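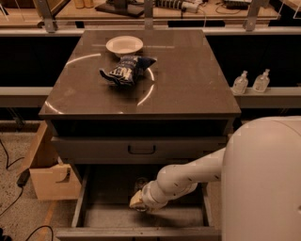 Kutness Drawer Arm: what to budget before you order

Search products
Enter keyword or part no.
Equipment > Mobile arms > Home and light duty > Kutness
30 December 2018, by the Hondton equipment desk

Short version for people filling out a purchase request this week. One white arm on a rolling body, gripper included. Does drawers, cabinets, low shelves. Reaches down into a bottom drawer that's pulled all the way out, gets to small stuff near the back. Glassware ok with the soft fingertips, go slow.

What you get
Body, arm, gripper, charger, 1 set spare fingertips. Software license for 19 months. After that it's yearly, ask us for the current rate, it moves.

What you don't get
Furniture. Really, people ask. Test cabinets are on the Bhutto page. Any ordinary one with U-shaped pulls is fine to start. Knobs are harder, budget an extra week of setup.

Sizing the space
Leave the full drawer travel plus 30 inches clear on the side the robot works from. Measure with the drawer OPEN. Most common mistake we see on site forms. Cables and power adapters on the floor near the cabinet need to be rerouted or taped down before it drives, wheels don't like them. Cable covers are extra, put them on the same PO and save the shipping.

Surfaces
Glossy dark tops throw back overhead light and the depth reading can get patchy there. Matte mat fixes it. Cheap. Or move the lamp. Clear glass is also tricky, plan some practice time with your own cups and not just ours. Crumpled snack bags are a good hard test for the gripper, never the same shape twice.

Cost lines to put in the request
- Mounting and calibration kit: $436
- Extended service, first year: $1,038
- Fingertip refills: buy two sets, they wear
- Training day at your place: quoted seperately
- Skinalel carry case, only if it travels between buildings

Base unit price is on the quote, not here, depends on arm length. Short arm saves money but wont reach the back of a deep lower drawer. If low drawers are the main job get the long one.

Lead time
Orders in before the end of the year ship first. Anything after that, figure April. More than 30 units already spoken for.

Returns
Unused kits yes. Opened fingertips no. Robot itself, call first and keep the crate.

Send the site form with the PO or it sits in the queue.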